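About us

Hello! We're Nivlow, a small workshop in Irkent that sets up and looks after robot arm cells for people who don't have a robotics department of their own. I started the business in a rented unit behind a tyre place, and we're still in the same row of units, only with three doors now instead of one (and a kettle that works).

Most of what we do is picking cells. An arm, a gripper, a bin of parts and somewhere for the parts to go. We build them, we move them when a customer changes building, and we go out and fix them when the gripper starts dropping things on a Thursday night.

How we got going

I spent years servicing packing lines, and the calls I liked best were the ones where the arm itself was fine and the trouble was somewhere in the last bit of it -- a hose rubbing on a bracket, a cable tie pulled too tight, a fingertip bent by a hair. Firms were ringing the arm's maker for that sort of thing and waiting weeks. I thought I could get there by lunch.

Our first proper customer was Grutbridge, who make wooden and plastic teaching kits and wanted their block sorting taken off a very bored night shift. We still look after that cell. It has had 81 visits in our logbook, most of them routine, and one memorable one involving a mouse.

What happens on our bench

Nothing goes out to a customer until it has done its time here. Our test cell is called Zupan, after the name painted on the crate we found its table in, and it gets rebuilt for every job. We're fond of it, scruffy as it is! A plain grey bin, a wooden tabletop, coloured blocks on the bottom, a couple of spring clamps on the rim. You can change the whole layout in the time it takes to drink a tea, and I'd sooner have that than something shiny we were afraid to drill.

A standard soak test is 1240 picks. We start with the blocks well spread out, then push them up against the walls and the divider, where a gripper has far less room to get its fingers round anything. I like to watch the cables as much as the fingers. They need enough slack to let the wrist turn, and the ties have to hold them to the arm without pinching, so we leave generous loops by the last joint and go back over every tie before we sign anything off.

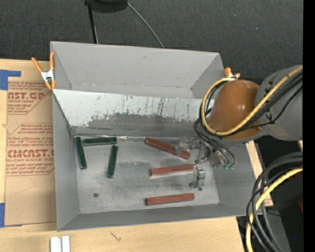
Looking after your cell

When we've installed a cell, we come back after 15 days whether you've rung us or not. New cables settle and new screws work a little loose, and it's a quick visit if you catch it early. We check the finger alignment, the fittings at the end of each hose, the tie points along the arm, and whether the bin has wandered from where the program thinks it is. It usually has. People lean on things.

After that it's up to you. Some customers have us in every season, others just keep our number by the phone. If you'd like your own staff to do the daily checks, we'll happily teach them, and we leave a laminated card by the cell with the steps in plain words.

Who we are

There are seven of us: fitters, two programmers, an apprentice, and me doing quotes and sweeping up. Everyone takes a turn on the bench, including the programmers, who grumble about it and then stay late fiddling with the gripper.

Come and see us

If you've got a part that's awkward to pick up, bring a bagful and we'll try it on Zupan while you wait. We don't charge for that, and we'll tell you if a person and a chute would do the job better. Ring first, though -- the middle door sticks and somebody has to come and let you in.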